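Sani Home Forum > Floors and Walls > Refinish old wood floor or leave it alone?

maplewren
Started in May

Hi everyone, long-time reader, first real post, so please forgive me if I ramble (my sister says I can't order a sandwich in under five minutes).

We bought a little house last fall with brown wood floors in nearly every room. Nice old boards, I think oak, but the finish is tired. There's a dull path worn from the front door to the kitchen, a dark stain where somebody's plant sat for what must have been years, and gaps between the boards in the front room that swallow every crumb my kids drop. I'd love to have it looking cared for again.

A local fellow quoted us to sand the whole downstairs back to bare wood and put on three coats of Bastitz satin. My father-in-law thinks that's a waste of money and says to scuff it lightly and put one fresh coat over the top. I go back and forth every single evening. What would you do?

OLUWASEUN NNAJI
Welcome! You're among friends, and rambling is more or less how we do things.

I'd start with the cheapest test there is. Put a few drops of water on the worn path and go make a cup of coffee. If the water is still sitting up in beads when you come back, there's finish left and your father-in-law has a good case. If it has soaked in and darkened the wood, a fresh coat on top won't hide that, and it may peel on you besides. Try it in the path and again under a couch, so you have something to compare with.

maplewren
Oh, I love a test I can do with coffee! Under the couch it beaded up beautifully. On the path it went dark in a couple of minutes - so now I have half a floor in each camp.

tallpinejo
Then sand it. I know that's not the thrifty answer, but I did the light scuff and recoat in our first place and regretted it every time the sun came in. The worn parts stayed gray under a lovely new shine. We ended up doing the full job two years later and paid for both.

Sibusiso Tshabalala
I'm going to disagree a little, with affection. Every full sanding takes wood away for good, and a floor that age has probably been sanded before. Pull up a heating vent cover and look at the cut edge of a board before anybody brings a machine in. If there isn't much left above the tongue, you want the gentlest thing that will do.

You could also sand only the hallway and path, feather it out, and recoat the rest. It takes patience to blend, but I've done it in two rooms and visitors have never noticed.
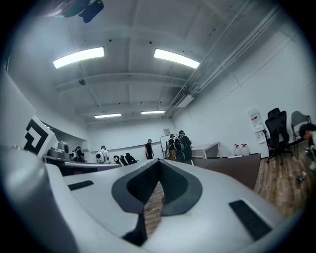
tallpinejo wrote back that blending is fine for people with patience, and that most of us run out of it by the second evening. I'd only try it if the path stops at a doorway. In the middle of a big open room you will see the edge, Sibusiso, you will!

Sibusiso Tshabalala
You might, Jo. I'd put a rug on it and sleep very well.

maplewren
You two are making me laugh. I pulled the vent cover and there's a decent amount of wood up there, more than I expected, so sanding isn't ruled out. Next silly question: which grit? The rental place keeps handing me different sheets.

OLUWASEUN NNAJI
Not silly at all. On the last pass I stop at 100, and I've gone to 120 when the boards were soft. Any finer and the finish has less to hold on to. Vacuum between passes, and the edges too, then wipe everything down with a barely damp cloth. Please do leave the gaps alone unless they bother you terribly. Old boards move with the seasons and filler tends to crack and pop out by spring.

tallpinejo
Seconding that on the gaps. Ours got 163 dollars' worth of Wudeck filler and I was sweeping it up in little sticks by February.

maplewren
All right, here's where we've landed. The hallway and front room get sanded, the dining room gets the scuff and recoat (there's a doorway between them, Jo, so you may rest easy), and the gaps stay. The plant stain will have to lighten as much as it cares to. I'll buy the kids a better broom. Thank you all so much, and I'll come back once we've moved the piano, which is a whole other thread.

OLUWASEUN NNAJI
Do start that one. I have opinions about pianos.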